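Ticket 551: Scheduled export writes truncated CSV after upgrade
Product: Revberg Sync, server edition
Site: Nurasholm
Opened: October 19, 2018
Priority: 2
Status: Closed, workaround in place

Reported problem

The nightly export of the product catalog stops before the last record. The job log shows exit code 0 and no warnings. The output file opens normally in a text editor but ends partway through a row. The downstream import at Wihongi rejects it with "unexpected end of field."

The catalog holds tableware, bar supplies and small gift items. Each row has a SKU, a title, a long description, a price and up to four image paths. The long description is free text and can contain commas, quotation marks and line breaks. The export worked before the upgrade with the same data and the same job file.

Environment

Application server: one virtual machine, 22 GB of memory
Database: on a separate host, same subnet
Export target: network share mounted at boot
Job schedule: nightly, started by the system scheduler under a service account
Catalog size: 551 rows with descriptions, not counting the header

Step 1. Ran the export by hand from the console, logged in as an administrator. File complete, all rows present. Ran it again as the service account from the same console. File complete. The fault does not follow the account.

Step 2. Let the scheduler start the job. File truncated. Compared it with the file from step 1 using a byte compare. The two are identical up to the point where the short one ends. No bad characters near the break, so the quoting rules in the description column were ruled out for now.

Step 3. Changed the target from the network share to a local folder and let the scheduler run it. File still truncated, at the same byte. The share is not involved.

Step 4. Removed the row in which the break occurs and ran again. The file was truncated at the same byte offset, now in the row after it. The content of the row has no effect. Opened the listing anyway to make sure the record loads in the catalog editor. It does. 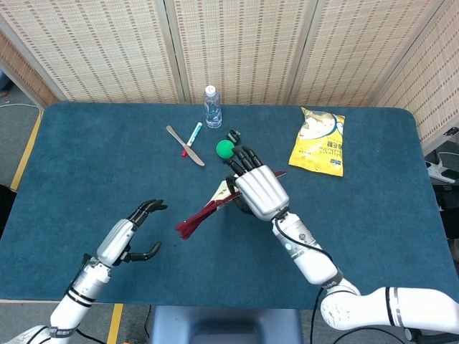

Stavros Leka: Same offset regardless of content points to a buffer that is never flushed. Check whether the scheduled run goes through the wrapper script or calls the binary directly. We had this with Flirus on the old build, where the wrapper closed the output handle when its own timer ran out and still passed back a zero. Please attach the wrapper and the value of write_buffer from the scheduled environment. The console will show you a different one.

Step 5. Confirmed that the scheduled run uses the wrapper. The console runs in steps 1 did not. Dumped the environment from inside the wrapper. write_buffer is set to 200 (KB) there and is unset in the console session, where the program falls back to its default and flushes after every row.

Step 6. Called the wrapper by hand. File truncated. This is the first time the fault has been reproduced outside the scheduler. The missing part is always smaller than one buffer, which fits an unflushed final block.

Step 7. Unset write_buffer in the wrapper and let the scheduler run. File complete. Set it back to 200, file truncated. Repeated both once with the same results.

Step 8. Looked at the wrapper history. The timer line was added in February by Damir Mladenović to stop hung jobs. It was harmless under the previous version, which flushed on close no matter how the handle was released. The new version flushes only on a normal close.

Workaround

1. Remove the write_buffer line from the wrapper.
2. Replace the timer with the scheduler's own time limit.
3. After each run, compare the row count in the file with the row count in the database. Fail the job if they differ.

Import at Wihongi accepted the full file on the next run.

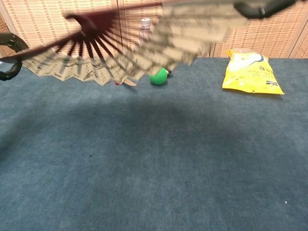
Folding fan with printed characters on the leaf.

Open items

The program should not return 0 when the final block is lost. Passed to Revberg development as a separate defect. The wrapper on the test server still has the old timer line and needs the same edit before the next upgrade trial.

Closed by Damir Mladenović. Reopen if the row count check fails.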